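Shelf Life of Home-Baked Bread Under Three Storage Conditions
Student Project Report
Prepared by Edith Nina, Food Studies Program, Valderrama College
Submitted 15th June

Summary

This report examines how storage affects the keeping quality of plain white bread baked in a home kitchen. Loaves were kept in a paper bag, a sealed plastic bag, or a cotton cloth. The work was carried out between February and the end of the spring term.

Background

Bread becomes stale mainly through changes in its starch. As a loaf cools and rests, the starch slowly firms and water moves from the crumb to the crust. Mold is a separate problem and depends largely on moisture at the surface. A storage method that delays one may therefore encourage the other.

Materials and Method

All loaves were made to one recipe using Jarnon bread flour, tap water, salt, dried yeast and a small quantity of butter. Each loaf was baked at 200 degrees Celsius and left on a rack for 2 hours before being wrapped. The loaves were stored in a closed cupboard in the teaching kitchen at Irance Hall.

Firmness was measured each morning by placing a 60-gram weight on a slice of fixed thickness and recording how far the crumb sank. Crust texture was scored by a panel of classmates, who were not told how each loaf had been stored. A total of 186 score sheets were returned complete. Incomplete sheets were left out of the analysis.

Results

Bread stored in plastic kept the softest crumb throughout, but its crust lost crispness by the first morning. Mold was also seen earliest in this group. Paper preserved the crust best and allowed the crumb to firm quickly. Cloth gave results between the two, although scores varied more from one loaf to the next.

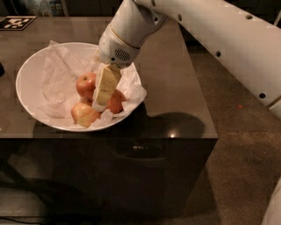 Would keeping the bread in a refrigerator have been better than using the cupboard?

Refrigeration slows the growth of mold, but it speeds up the firming of starch. Bread intended for eating within a few days is better kept at room temperature, and bread intended for later use should be frozen.

Limitations

Cupboard humidity was not controlled. The recipe contained butter, so the findings may not apply to lean doughs. Further work should repeat the trial with Flalline whole-grain flour.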